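Maple board and the small blocks

When we moved from the flat into the house in Bangera, my husband carried one box that was heavier than all the others and asked me what stones I had packed. It was wood. My father was a joiner and I can't throw away a good offcut, so I had kept them under the bed for years, wrapped in old towels.

Last August I finally made something from them. It is a plain maple board, glued from planks, and for a beginner I am quite proud of it. The glue I bought at Skondon, the small hardware shop near the station, where the man at the counter explained to me the clamps two times and was very patient with my questions. I paid 400 for the clamps and the glue together, in our old currency, which I still count in my head when I want to know if a thing is expensive. My friend Maricica Costache laughs at me for this, but she does the same with shoes.

The sanding took me three evenings. I began with the coarse paper and finished with 400 grit, and between each one I wiped the wood with a damp cloth, so the fibres stand up and can be sanded away. My father did it this way. On the last evening I sat with the board on my knees for a long time and only looked at the grain, how it moves like water.

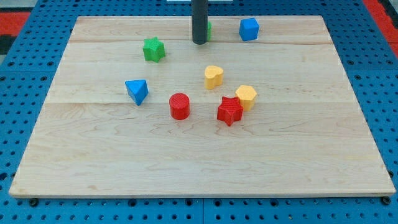
Bangera, May 2025

Maple is so pale that every colour becomes stronger on it. I noticed this first with the little plastic blocks, the red, yellow, blue and green ones. On our grey kitchen bench they looked a bit sad. On the wood they are cheerful, even when they lie in no order at all, and you feel with your fingers the fine ridges on their sides.

The seams in the board are faint, but I know where they are, and my eye goes there before it goes anywhere else. Maricica says she did not see them until I showed her. I have promised her to stop showing people the seams.

Some of you asked what I put on the wood. For a board that will have food on it, I use mineral oil, a thin coat, left overnight and wiped in the morning. For a board that is only for play or for the hobby table I would use very little, or wait a while. Too much oil makes maple yellow, and I like it best when it is the colour of cream.

I have still one long piece of walnut from the same heavy box. My neighbour from Odano Street wants me to make her a tray with handles. I have never made handles, so I am practising first on pine, and the first pair is so crooked that it went to the firewood. The second pair is drying in the laundry now.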